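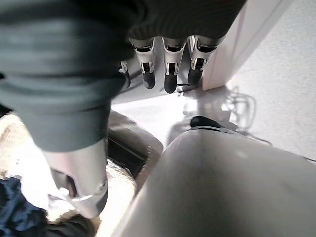 A robot hand with gray knit fabric over the palm, during laundry work on the new planner.

Clerkeck pushes planner update for laundry robots, cuts the "thinking" pauses

Robot software firm Clerkeck has put out a new version of its motion planner, Gornby, with most of the changes aimed at one chore: getting clothes into a front-loading washer. Update went to partner labs in February. Wider release later, no date given.

The big change is how often the arms replan. Old version worked out a whole path, ran it, then stopped to look again. New one refreshes the plan every 280 milliseconds while the arms are still moving, the company says. A cloth that slips or bunches should no longer mean starting over from the top.

"Fabric was breaking our planner every day," said Leonie Wendt, who leads the manipulation software team. "You plan for one shape, you touch it, it's a different shape. So we quit asking for a perfect model of the cloth. The planner gets a blob and a guess at which bits will hang down."

That guess comes from a perception module called Tiedemann, also updated. It was retrained on 3857 labeled clips of hands holding clothes, towels and bedding. Wendt said the hard ones are still dark fabrics in deep shade, and knits, which drape over the fingers and hide them from the wrist camera. When that happens the software falls back on joint readings and slows down untill the fingers come back into view.

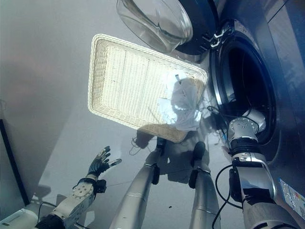
The open washer door, a woven tray with a white cloth in it, and the robot's arms and legs seen from head height.

Washer doors got there own fix. The glass is clear and curved and depth sensing tends to see straight through it, so earlier builds would sometimes plan an elbow right where the door was hanging. Gornby now fits a ring to the rim and blocks out the whole bowl behind it. Same trick for the drum opening, which mostly reads as a black hole with no depth at all. Clerkeck says the fit takes 8 frames from the head camera, less if the robot has seen the machine before.

Shiny front panels are another headache. Reflections of the arms were getting picked up as obstacles.
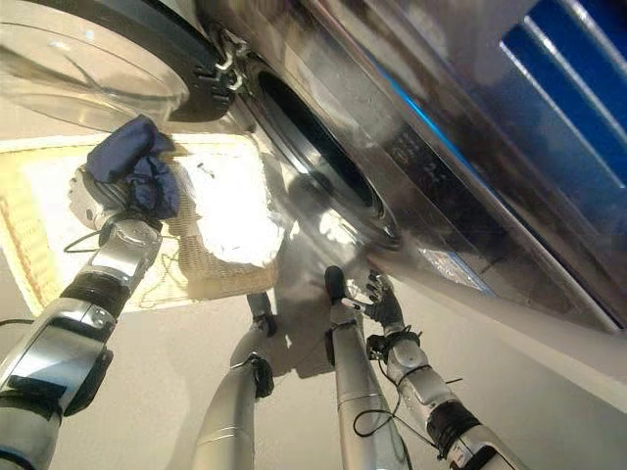 The update adds a filter that checks each new obstacle against where the robot knows its own arms are, then tosses anything that moves like a mirror copy. Wendt called it "a bit of a hack, but it's a hack with tests."

Cables are not handled yet. Loops at the wrist aren't in the collision model, so the planner just keeps extra room on that side. Proper support is on the list for the next version.

Developers also get a replay tool that lines up wrist and head video with the plan at each step. Logs cap at 500 runs before the oldest are dropped, a limit some partners at the Rillalton test site have already complained about. Clerkeck says the cap will be a setting soon.

No pricing yet. Existing partners get the update free.

We use cookies to improve your experience. By continuing to browse you accept our cookie policy.

Related items
Rillalton site adds second shift for household testing
Why clear plastic still fools depth cameras
Tiedemann labeling guide: what changed
Short take: do home robots need legs?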